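Ticket: Signup page not sending confirmations – Pruvinham adaptive sports day
Status: open, then closed, then open again
Priority: high
Product: Plirkuler Events, web version

Problem: families sign up for the blind and low-vision lacrosse clinic, get the green "you're in" page, no email. No text either. Started Sunday night as far as we can tell. Phone line is getting hammered.

What we need: every household gets the confirmation, because the gate code and the bus pickup spot are in it. Also screen reader users are stuck on the waiver step, see below. Might be two bugs.

Log

7:40 am – Checked the outbox. 966 signups in the system, 8 emails marked failed, rest marked "sent". So Plirkuler thinks it's fine. Called three families off the list, none of them got anything. Not in spam.

8:05 am – Test signup with my own address. Nothing. Test with a work address on a different mail host. Nothing.

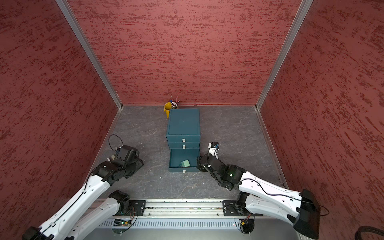 8:20 am – Sent a plain message from the Plirkuler dashboard, not through the form. Arrived in seconds. So mail works, the form trigger doesnt.

8:50 am – Compared the form to last year's. Somebody switched the template over to the new Orunent theme in April. Old one had the reply address filled in, new one has it blank. Filled it in, saved, ran another test. Still nothing.

9:15 am – Cleared the cache, logged out and back in, different browser. No change. Opened a case with Plirkuler support, got the auto reply.

10:30 am – Support answered. Says we may be over the daily send limit. Plan limit is 1,000. Dashboard counter says 988. Asked them how that's over. Waiting.

10:45 am – Meanwhile the waiver step. Caller using a screen reader says the "I agree" box isn't announced at all, focus jumps straight to the footer. Tried it with the keyboard only and same thing – Tab skips the box. Mouse works. Old theme was ok on this.

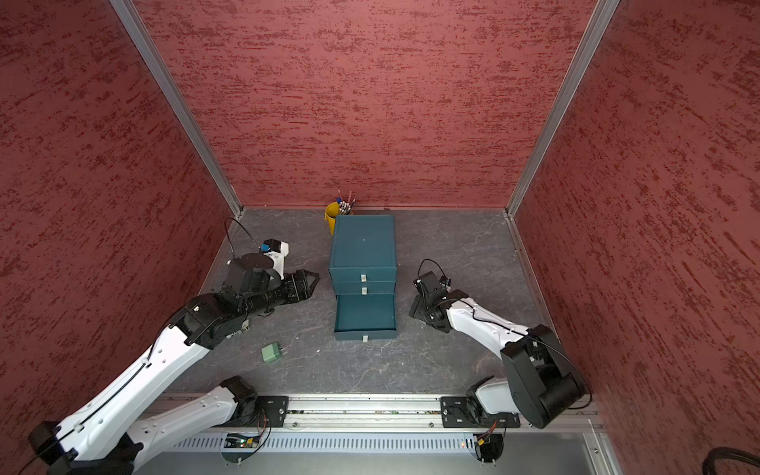 11:20 am – Switched a copy of the form back to the old theme. Checkbox reads fine, Tab lands on it. So that part is the Orunent theme. Left the live form alone for now, didn't want to lose entries.

12:10 pm – Support again. Each signup counts as two sends, one to the family and one to the organizer copy. Organizer copy was going to the Bhutto Field office inbox, which is full and bouncing. After enough bounces the form trigger gets paused and the log still says "sent". Great.

12:25 pm – Turned off the organizer copy. Asked support to unpause.

1:40 pm – Unpaused. Test signup came through, email and text both. Closing.

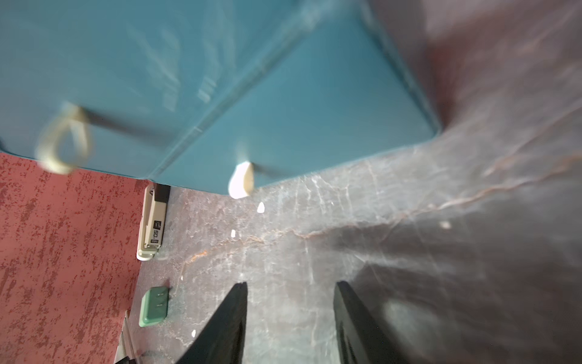

2:15 pm – Reopened. New signups ok but the old ones dont resend by themselves. Need a bulk resend and that will hit the daily limit if the phone team keeps sending reminders. Told phone team to hold reminders until tomorow.

2:50 pm – Live form moved to old theme. Entries all still there. Caller from this morning tried again, got through the waiver on her own.

3:30 pm – Bulk resend queued for 6 pm. Large print and plain text versions both attached this time, last batch only had the PDF.

Still to do
Empty the Bhutto Field inbox or use a different address
Report the checkbox bug to Orunent with the keyboard steps
Check the 8 failed ones by hand, a couple look like typos in the address
Bus pickup list can't go out until resend is confirmed

6:20 pm – Resend running. Will check the bounces in the morning, leaving ticket open.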